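Toy Library: Frequently Asked Questions

Who can join the Clondberg Toy Library?
Anyone who lives or works in the Clondberg area and looks after a child, including grandparents and childminders. Bring proof of address on your first visit.

How much does it cost?
Membership is free. Each loan costs £2 per item, paid when you collect. We take cards and cash.

How many toys can I borrow at once?
Up to six items per household. A boxed set, such as a train set or a tea set, counts as one item.

How long can I keep them?
Two weeks. You can renew online or at the desk unless another family has reserved the toy.

What do you have on the shelves?
The full catalogue lists more than 2,000 items, from baby rattles to board games for older children. Larger things such as slides and ride-on cars are kept at our Rurkar Road store and need to be booked ahead.

Small vehicles are kept together in the blue drawers by the window. Some are single pieces that fit with others, like a truck cab and its trailer, so please check the label for the number of parts before you leave.

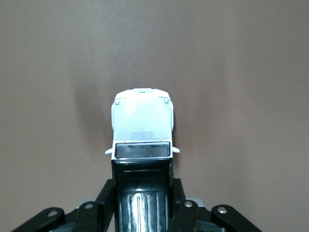
What happens if a part goes missing?
Tell us when you bring the toy back. Small parts often turn up later under a sofa, and you can drop them in at any time. We only charge if the toy can't be lent again without the part.

Do I need to clean toys before returning them?
A wipe with warm soapy water is enough for plastic. Please don't put anything in the dishwasher, and don't soak wooden toys. Dressing-up clothes can come back unwashed.

Can I donate toys?
Yes, if they are clean, complete and carry a safety mark. We can't accept soft toys, car seats or anything with a mains plug. Donations are taken at the Teshome Street desk only, and we stop taking them in December.

Can nurseries and playgroups join?
Yes. Groups have a separate form, which you can pick up at either site.

Where do I return toys when you are closed?
Please wait until we open. Toys left on the step get wet, and the loan stays on your account until we have checked them in.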